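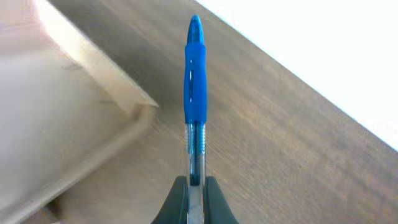 Gronbridge pushed out a firmware update for its home routers in February, and on Friday mine finally got it. The headline change is that you can no longer log in to the admin page with a password printed on a sticker. You need a Gronbridge account, you need the phone app, and the first time through you need to be sitting on the router's own wifi while you do it.

The release notes call this "a stronger foundation for home security". I've read them twice and I'm still looking for the foundation.

I'll grant them the starting point. Most people never change the sticker password, and anyone who has been handed a router by an ISP knows the sticker is usually facing the lounge room. Forcing a new password at setup would fix that. It could be done on the box itself, with a form and a button, and the whole thing would work with the internet down. Gronbridge already had that form. It was there in the previous version, under Advanced, and now it's gone.

What we have now is a login that goes out to somebody's server and comes back again. My connection dropped at some point after tea on the day of the update, and I went to look at the line stats to see whether it was my end or theirs. The admin page told me it couldn't verify my account because there was no internet connection. Well, yes. There is meant to be a local fallback, a 16 character code you save when you set up the account, but the app shows it on one screen, once, with a large green Continue button sitting under it. I'd hit Continue.

Kamran Gilani, who looks after the network at a small place with 11 of these units, had it worse. Each one wanted to be claimed separately, and the app only lets you hold 2 under a free account. He rang support and was told that business customers should be looking at the Otik range. The Otik costs a fair bit more and, as far as either of us can tell from the spec sheet, has the same chip in it.

You see where my mind goes with this. An account requirement is also a mailing list, and a handy place to put a subscription later on. I can't prove that's the plan. I'd only point out that the new app already has a tab labelled Plus, greyed out.

Efren Villanueva left a comment on my last post saying I'm too hard on vendors and that some 200 lines of changelog must count for something. Maybe so. I went through it again with that in mind, and a good chunk is translations and icon changes. There is one real fix in there, for the guest network leaking into the main one, and it deserved to be at the top. It's near the bottom, under "Other".

If you want to stay on the old firmware, turn off automatic updates before you do anything else - the toggle is under System, then Maintenance, and it resets itself after a power cut, so check it again. You will be missing the guest network fix, so switch the guest network off as well.

I've gone back to my old Dramum in the meantime. It's slow and the fan ticks, but it lets me in when the line is down.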